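I had the budget meeting for our second robot cell in September, and I walked in feeling pretty smug. I'd priced the arm! I'd priced the gripper! What I hadn't priced was everything else, and Imani Haddad, who runs the repair floor at Stolo and has been through this before, took one look at my spreadsheet and asked where the fixtures were.

Ah. The fixtures.

We refurbish desktop computers, and when a robot is going to put a processor in a socket, every little part needs its own spot to sit in, the same spot every time. Those holders wear, they get redesigned, and somebody has to draw them (for us that's Drodell, three weeks out on a good day). We went through six versions on the first cell before I stopped wincing at the invoices.
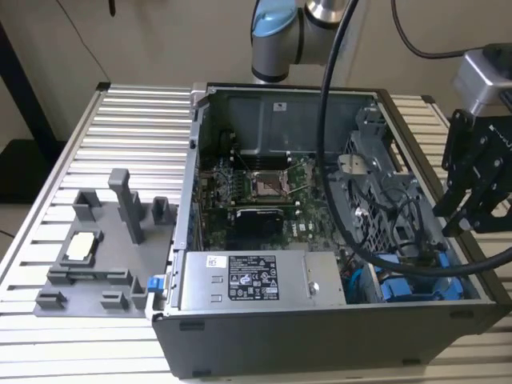
Then there's cable. I know, it's boring, but I'd put down one lonely line for it, and Imani made me go back and think about spares, clips and the evening it takes to reroute everything when a cable hangs where you want to work. I added up to 16 hours of labor for that, plus $776 for bench profiles and corner hardware.

My other big lesson was the quotes. Kontogiannis included training and Getis didn't, so the cheaper one wasn't cheaper at all once I'd put them side by side. Ask both vendors for the same list, in writing, and ask who pays shipping if the gripper has to go back. We're still waiting to hear from Getis on that one.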